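Visual odometry drifting on a plain table top

dudarcombe_dave
Joined: April
We run a hand-held gripper with one camera on it and work out the tool's path afterwards from the video. Tracking is fine over a cluttered bench. Over a bare table it loses scale and the path slides off sideways. Feature limit is set to 2000 and on the bad stretches it keeps 40. I've tried lowering the corner threshold and all I get is jitter.

tesfa_k
Are you masking the fingers? They don't move relative to the camera apart from opening and closing, so any corner found on them tells the solver you're standing still. Screw holes are the worst, they make lovely corners.

dudarcombe_dave
No mask at the moment. I assumed the outlier rejection would deal with it. 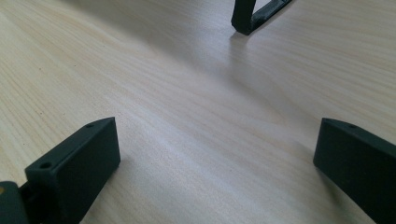 With the table giving so little, the fingers could well be winning the vote. The grain is there but it's pale and low contrast, and there's a bright band across the middle.

olness_rig
I'd leave the mask for now and fix the exposure first. If the middle of the table is washed out, no mask will bring the grain back.

tesfa_k
Disagree. A mask takes ten minutes and it's wrong to run without one. Cover the fingers at full open and full closed, and the housing too. Then look at exposure.

Nicanor Mendoza
Both of you are right about the table, but that bright band is a third problem. A reflection shifts when the camera does, and not the way the wood does. We use the Drollmont tracker with local contrast equalisation, and I drop matches that last fewer than three frames.

olness_rig
Equalisation on pale wood just amplifies noise, in my experience.

dudarcombe_dave
Mask done. Frames 100 to 285 now track without a reset. Still drifts after that. Trying fixed exposure on Saturday.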